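The Office of Unclaimed Articles

The Office of Unclaimed Articles at Welusard was established under the Harbour Ordinance, and its duties were set out on a single sheet pinned inside the door. Articles left on the ferries were to be received, entered, kept for 68 days and then disposed of. The Ordinance did not say what was to be done when an owner wrote in after the sixty-eighth day, and for many years the question did not arise.

Holger Ljungberg had been Registrar for 12 years when it did. The letter came in May, by the Flenell boat, in a brown envelope that had been used before.

The writer stated that she resided at Nedel, on the north side of the island. She stated that her husband had left a cap aboard the evening ferry, that he had since died, and that she would be obliged if the Office would return it. She gave no colour. She wrote only that it was his good one, and that the Office would know it.

The Registrar consulted the ledger. On the crossing in question, the clerk had entered "cap, one" and nothing further. The clerk had since moved to Twal. The period of keeping had expired, and under the Ordinance the article should have gone to the parish sale.

It had not gone to the parish sale. No cap had gone there since the Registrar's appointment. Coats were sent, and umbrellas, and on one occasion a cello, but caps were retained in the back store under a heading in the ledger which read "pending". The harbour authority had never asked what they were pending, and the Registrar had not prepared an answer.

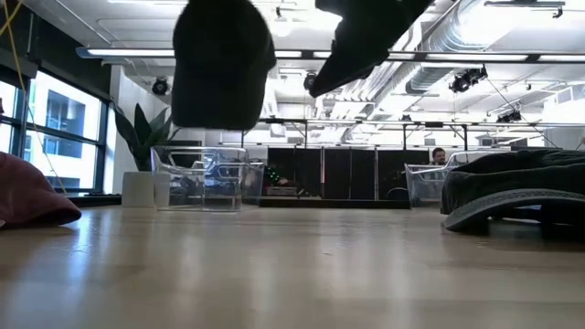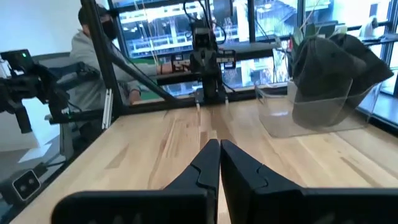
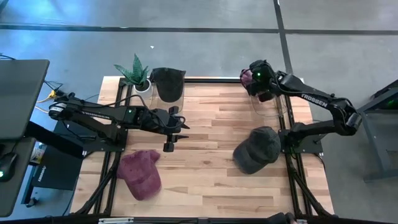
Photos: Welusard Quarterly picture desk

He replied on the Office's letterhead. He regretted that the description supplied was insufficient for the purposes of identification, and he invited the claimant to attend in person at any time during published hours. He read the letter over twice and added, by hand, that there was a stove.

She attended the following week. She was a tall woman in a waxed coat, and she had walked from the landing in the rain without putting up her hood. The Registrar asked her to sign the visitors' book, and she did so. He asked for proof of residence, and she placed a seed merchant's bill on the counter. It was accepted.

There were 166 caps in the back store. The Registrar had intended to bring them out in order of receipt, 4 at a time, and to record her response to each. He had ruled a form for the purpose. She looked at the form for some moments and asked whether she might simply go in.

The Ordinance provided that no member of the public should enter the store. The Registrar informed her of this. He then found that he was required at the front window, where a boat was coming in — it was not a boat with which the Office had any business — and he remained there until it had tied up.

When he returned she was seated on the step stool with a cap in her lap. It was brown, and the lining had been mended with blue thread.

"Is that the article?" he asked.

"No," she said. "His was green. I don't see it here."

The Registrar said that he was sorry to hear it. He said that the ledger was not always complete, and that a further search could be made on application.

"Someone took trouble over this one," she said, and turned the lining out so that he could see the stitches.

He fetched the form and wrote in the first line of it, under "Description of article", the word "brown". Under "Relationship of claimant to owner" he wrote nothing. He stamped the form, tore off the lower half and handed it to her, and she put it in the pocket of her coat with the seed bill.

The next boat to Flenell left at four. He put more wood in the stove, and they waited for it.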